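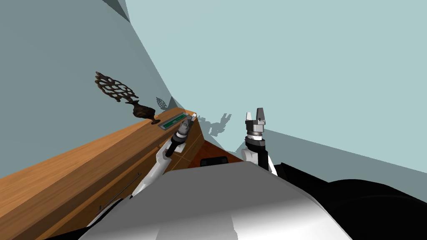
My aunt's estate is finally settled and I have inherited a share in one (1) argument about furniture. Thread, because I have been told to stop bringing it up at dinner.

Background. She lived in the same apartment for decades and never threw away anything that had a lid. There were four of us cousins, a hallway full of boxes, and a will that said "divide it nicely among yourselves." That was the whole instruction. She was a bookkeeper.

We held a meeting. My cousin Chiamaka Chukwu made a spreadsheet with 50 rows. Columns for item, condition, who wants it, who says they don't want it but does. That last column did most of the work.

Things that had no takers: the dining set, the good china, the second good china, a bread machine, an encyclopedia missing the volume for S.

Things all four of us wanted: a dented saucepan and the kitchen radio.

I would like economists to look into this. The saucepan has a wobbly handle. You could replace it before lunch. Two grown adults left the room over it.

The china, meanwhile. I called a place called Pledon that does appraisals, feeling pretty good about myself, and the woman on the phone asked if it had a gold rim. I said yes, proudly. She sighed the way a dentist sighs.

Gold rim means it can't go in the microwave or the dishwasher, so it can't go in anybody's house. She told me they had stopped taking it in April. They had a room.

So we tried selling online. I listed the dining set on Skernia for 3,000 dollars, which was what my uncle swore it cost new. I got one message. It said "lol."

Dropped the price. Dropped it again. Somebody offered to take the chairs if I would saw the arms off first. I asked what for and the account was deleted.

Then the decorative stuff, which is its own country. Every flat surface in that apartment had something on it whose only job was to stop you from putting something else there.

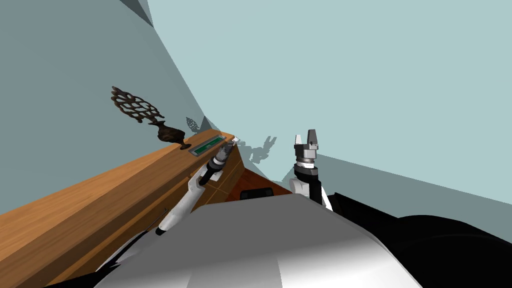

The general category I mean. Dusting it is a personal matter between you and the holes.

I have a theory that an ornament is a thing you can't get rid of while the person who gave it to you is alive, and after that you can't get rid of it because they're dead. There is a window of maybe 15 minutes in between and you spend it parking.

My cousin Ha-rang Yoon (by marriage, and the only one of us with sense) suggested the seven-day rule. You take home whatever you think you want. After 7 days, if you haven't found a spot for it, it goes. No speeches.

I took home eleven things. I found spots for all of them. The spots were on top of other things. Ha-rang says this is not what she meant by a spot.

She took home a tape measure. She uses it constantly. I've seen it. It's a really nice tape measure and I should have looked in that drawer.

Eventually we hired a clearance outfit called Jarska. Two guys and a van. They were done in an afternoon, very polite, and one of them asked if we were sure about the bread machine. We said take it, please. He carried it down to the front seat instead of the back. I think about that man a lot. I hope he's eating well.

What got me was the paperwork. She kept every receipt, in order, rubber-banded by year. The radio was in there. So was the saucepan. She got it on sale, and there was a note in pencil on the back that said "too small."

Too small! She cooked in it my entire childhood and disapproved the whole time!

Anyway, the saucepan. We couldn't agree so we rotate it. Each of us gets it for three months and then it goes in the mail. It has cost more in postage than it did in the store. My turn started 2025-10-01 and it arrived wrapped in a bath towel I'm now apparently responsible for too.

I made soup. It was too small. I had to move everything over to a bigger pot halfway through and wash both.

A few people asking about the radio: it went to my uncle, who says it gets a station nobody else's gets. We've all been over to listen. It's the regular station.

Also asked a lot: yes, I still have the china. Both sets. I have a closet. If you get married and I know you even slightly, clear some space.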